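Water use in shared student kitchens
Project report, Household Resources unit
Submitted Thu 5 November

1. Background

Our group looked at how much water goes down the sink in shared kitchens, and whether small changes to the way people wash up make any difference. The residence we studied is Corkatberg, which houses students from several faculties. Each floor has one kitchen and everybody on the floor uses it. Water is included in the rent, so residents never see a bill.

We chose kitchens over bathrooms for practical reasons. A flow meter is easy to fit under a sink, and people don't mind being asked how they do their dishes.

2. Method

Two kitchens took part. The upper kitchen was left alone for the whole project. In the lower kitchen we made two changes after the first week. We put a plug and a washing-up tub at the sink, and we fitted a low-flow aerator to the tap. The aerator was a Kanon model bought from Kyriakidis, the plumbing supplier near campus.

Meters were read each night at the same time. We also handed out a short survey asking residents how they usually wash up, how often they cook, and whether they rinse plates before washing them. Surveys were anonymous and went into a box by the door.

We did not measure hot and cold water separately. The meters we could borrow only read total flow, and this is the main weakness of the project.

3. Layout and bench space

Bench space came up in the survey more than we expected. Several people wrote that they wash things one at a time under a running tap because there is nowhere to stack dirty dishes. For this reason we added a section on layout. A long bench beside the sink gives room for a dirty pile on one side and a rack on the other. A second bench at a lower height can hold pots, which take up most of the room and usually get washed last.

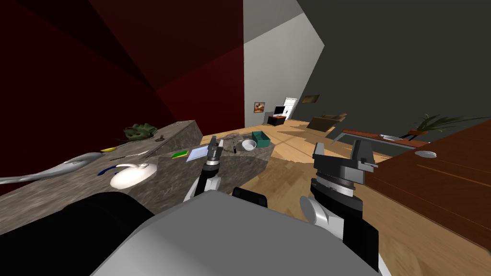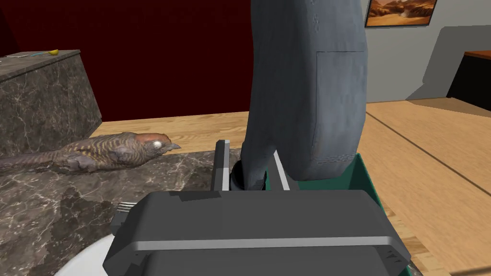

Stone countertop at two heights (first picture).

4. Results

In the first week the two kitchens were close. The upper kitchen used 1101 litres and the lower kitchen used 1000 litres. In the second week the upper kitchen hardly changed, while the lower kitchen dropped to 800 litres. That is a saving of one fifth on its own first week.

We can't say how much of the drop came from the tub and how much from the aerator, as both went in on the same day. Looking back, we should have added them a week apart. The survey suggests the tub was used mostly in the evenings - at breakfast people still rinsed a single bowl and left.

The highest reading for one day was 212 litres, in the upper kitchen, on the night of a floor dinner.

5. Comments from residents

Most comments on the aerator were neutral. Two residents said that filling a large pot took too long. One asked for the old tap back. The tub got better feedback, although there were complaints about greasy water being left in it overnight. A note above the sink helped for a few days.

Goltelside, the company that manages the building, has agreed to leave the aerator in place until the end of December and will then decide about the other floors.

6. Limits of the study

Two weeks is short. The second week also fell close to assignment deadlines, and people may have cooked less. The upper kitchen gives some check on this, but the two floors have different residents with different habits. We also know that at least one resident of the lower floor was away for part of the second week.

7. Recommendations

- Put a plug and tub in every shared kitchen. They cost very little.
- Fit aerators, but keep one full-flow tap per floor for filling pots.
- Keep the bench beside the sink clear of appliances.
- Repeat the study over a full term, with hot water metered separately.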